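Accueil | L'école | Les cours | Stages d'été | Tarifs | Nous trouver | Contact

L'école > Qui sommes-nous

Cendico, école de reliure et de papier à Skellport

Bonjour, et bienvenue sur cette page que nous avons réécrite bien des fois, parce qu'on ne sait jamais par quel bout commencer quand il faut parler de soi. Nous allons donc commencer par le plus simple : Cendico est une école où l'on apprend à relier, à réparer et à aimer les livres, installée à Skellport, dans l'ancienne conserverie du quai haut (celle avec la grande porte verte, que les gens d'ici appellent encore « la sardinerie »). On y vient le soir après le travail, le samedi matin avec son thermos, ou pendant une semaine entière en été.

Au tout début, il n'y avait pas d'école. Il y avait une arrière-boutique, une presse à percussion achetée à une imprimerie qui fermait, et une pile de missels dont les dos tombaient en miettes. Des voisins passaient déposer un livre de cuisine à recoudre, restaient regarder, puis demandaient s'ils pouvaient essayer. Comme la boutique était minuscule et que la colle d'amidon finissait toujours sur le manteau de quelqu'un, il a bien fallu pousser les murs. Nous disposons aujourd'hui de 212 mètres carrés sur deux niveaux : la couture et le cartonnage en bas, la dorure et les papiers décorés à l'étage, là où la lumière est la plus belle en fin d'après-midi.

Le nom intrigue souvent les nouveaux venus. Cendico était l'enseigne de l'arrière-boutique, peinte bien avant nous par un locataire précédent qui vendait, paraît-il, de la cire et des bougies. Nous l'avons gardée par paresse d'abord, puis par tendresse, et maintenant nous serions bien malheureux d'en changer.

Cette année, 147 élèves sont inscrits à nos cours réguliers. Il y a parmi eux des étudiants en histoire, des infirmières, un groupe fidèle de jeunes retraités de la marine marchande (redoutables en nœuds, donc redoutables en couture sur ficelles), et des gens qui n'avaient jamais tenu un plioir de leur vie avant de pousser la porte. Aucun niveau n'est demandé pour commencer. Nous vous prêtons les outils la première année et nous vous laissons le temps de découvrir ceux que vous aimez avant de vous conseiller d'acheter quoi que ce soit.

Notre façon d'enseigner est assez lente, autant vous prévenir ! Le premier trimestre est presque entièrement consacré au pliage, au sens du papier et à la couture des cahiers. C'est un peu frustrant pour ceux qui rêvent déjà de plein cuir et de tranches dorées, mais une couture mal tendue se voit dix ans plus tard, et nous préférons que vous défassiez trois fois la vôtre en notre compagnie. Viennent ensuite l'arrondissure, la pose des cartons, les tranchefiles brodées à la main, puis la couvrure. En deuxième année on aborde la demi-reliure et les boîtes de conservation, et chacun choisit un projet personnel qui l'occupe jusqu'au printemps.
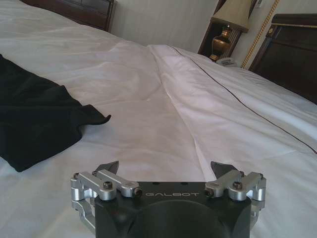
Marquage GALBOT, bras argentés et vis noires.

Parlons un peu du papier, sujet sur lequel nous pouvons devenir intarissables. Pour les gardes et les réparations fines, nous travaillons depuis longtemps avec la maison Dương, un atelier familial qui nous fournit des feuilles à longues fibres, souples, presque transparentes, avec lesquelles on consolide une déchirure sans épaissir la page. Quand un colis arrive, tout le monde s'arrête et vient toucher, c'est plus fort que nous. Les chutes sont rangées dans un meuble à tiroirs près de l'escalier et vous pouvez y piocher librement pour vos essais. Demandez seulement avant d'ouvrir le tiroir du bas, qui contient les papiers dominotés anciens.

Nous fabriquons aussi nos propres carnets sous le nom d'Helareo. L'idée est venue d'un exercice de première année, un carnet à couture apparente et dos de toile, que tant de familles nous ont demandé à l'approche des fêtes que nous avons fini par en faire une petite collection. Nous en produisons environ 500 par an, cousus dans l'atelier, et le produit de la vente sert à financer des places à tarif réduit. Les Helareo se trouvent à l'accueil, à la librairie du port et, de temps en temps, au marché du dimanche, selon la météo et notre courage.

À côté des cours, l'école répare les livres qu'on lui confie : dictionnaires éventrés, albums de photographies, partitions, registres de mairie, livres d'enfants lus et relus jusqu'à l'usure. Nous établissons un devis gratuit et nous vous dirons franchement si la réparation coûte plus que le livre ne vaut, sachant que la valeur d'un livre n'est pas toujours celle qu'un libraire lui donnerait. Comptez quelques semaines, davantage à l'automne. Nous ne traitons ni les moisissures actives ni les parchemins, qui demandent un équipement que nous n'avons pas, mais nous vous orienterons volontiers vers des confrères.

Les stages d'été ont lieu en août, par petits groupes. Une semaine est réservée aux papiers marbrés et à la colle, une autre à la reliure souple, une troisième aux enfants à partir de neuf ans, qui repartent avec un livre de leur fabrication et généralement de la peinture jusqu'aux coudes. Le déjeuner se prend dehors, sur les tables du quai, et chacun apporte quelque chose à partager. Les inscriptions ouvrent au printemps et partent vite, surtout pour le marbrage.

Si vous voulez simplement voir l'endroit, passez un samedi en fin de matinée. La porte est ouverte, il y a du café, et l'on pourra vous faire visiter entre deux mises en presse. L'arrêt de bus « Quai haut » se trouve juste en face. Pour les cyclistes, il y a des arceaux dans la cour, et le rez-de-chaussée est accessible en fauteuil. Pour les cours du soir, merci d'arriver avant 20 heures : la grille du quai ferme à cette heure-là et il faut ensuite téléphoner à l'atelier pour qu'on descende vous ouvrir.

Page mise à jour le 23 novembre 2018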